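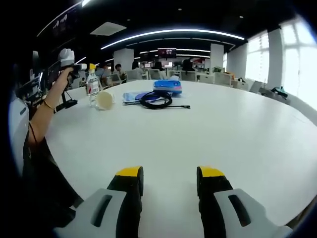 Figure 1. Round table, white top, with a water bottle (yellow cap).

Drinking Water Choices in a Shared Study Building
Term project report, Introduction to Survey Methods
Cremilda Coutinho

1. Background

The Prolldale study building has one bottle refill station on the ground floor and vending machines on every floor. The campus sustainability plan assumes that students near a refill station will stop buying bottled water. The plan gives no source for this. This project asked whether students who use the building report buying less bottled water when they usually sit on the ground floor.

2. Method

A paper questionnaire was handed out at the two entrances during the afternoon. Paper was chosen after a pilot of an online form, in which most people opened the link and did not finish. The questionnaire had nine items. Items 1 to 3 covered floor and length of stay, items 4 to 7 covered what the person drank and where it came from, and items 8 and 9 covered price and taste.

A total of 250 forms were handed out and 71 were returned with all items filled in. Incomplete forms were left out. Answers were entered by hand in a spreadsheet and every tenth row was checked against the paper form. Two entry errors were found and corrected.

Floor was treated as a two-level variable, ground or upper. The original plan had four levels, but the third and fourth floors did not return enough forms to be reported separately.

3. Results

Of the 71 complete forms, 40 came from people who usually sit on the ground floor and 31 from people who sit upstairs. Purchase of bottled water in the past week was reported by 14 of the ground floor group (35 percent) and 17 of the upper floor group (55 percent). The difference is in the expected direction, but a chi-square test gave a p value above 0.05.

Taste was named more often than price as a reason for buying. Several people wrote in the margin that the station water was too warm. Item 8 did not ask about temperature, so these remarks were kept as notes and not coded.

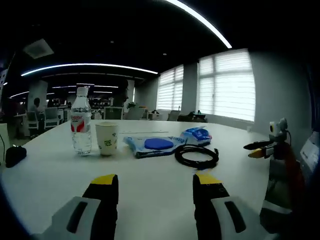
Figure 2. Bottled water and a paper cup on a white table.

Paper cups caused a problem with item 5. The item offered "own bottle," "bought bottle" and "other," and people who filled a cup at the station split between the first and the last. These answers were recoded as "station" where item 6 made the source clear.

4. Limits

The return rate was low – 28 percent – and people with strong views on the subject were probably more likely to answer. Seating floor is also not random. Students who stay for long periods tend to go upstairs, where it is quieter, and a longer stay gives more chances to buy a drink. Length of stay was recorded but the groups were too small to adjust for it.

5. Further work

A second round is planned for April with a corrected item 5 and a new item on water temperature. Machine sales by floor have been requested from the vending contractor, Evangelista.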